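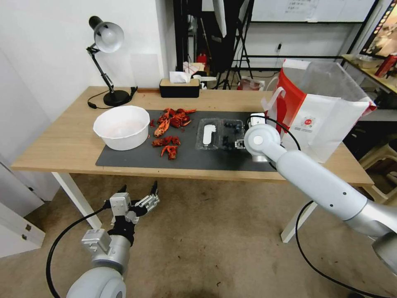
The right arm stopped at 2344 and would not start again.

Radymyr Vakulenko wrote the number on the log sheet and waited for the fault light to clear by itself, as it had done twice that morning. It stayed on. He pressed reset. The arm dropped the width of a finger, caught itself, and stopped again.

"It's the brake," he said into the phone.

"Forsberg says it can't be the brake," said the woman at Jovar. "Forsberg says the brake is good to 3000 cycles."

"Is Forsberg in the room?"

She didn't answer that. She asked how far he was from the end of the run, and he told her. She asked if he could finish it on low power. The people from Jolis were driving up to Plelthorpe at four, and they wanted to see a full sheet.

He looked at the sheet. Back at 1454 there was a note in his own handwriting: small drop, recovered. He had forgotten writing it. He had been hungry, and the drop had been small, and the arm had gone on sorting shells as if it had only changed its mind.

"I had my hand under it at lunch," he said. "I was moving the tray."

"Was it switched off?"

"It was paused."

The line was quiet for a while. He could hear her typing — then he couldn't.

"Paused isn't off," she said.

"No."

He put the phone down on his chair without ending the call, went around to the wall, and pulled both plugs. The right arm sank slowly until it touched the tabletop. He picked up the pen and wrote brake under 2344, and then he went back up the sheet to 1454 and wrote it there too.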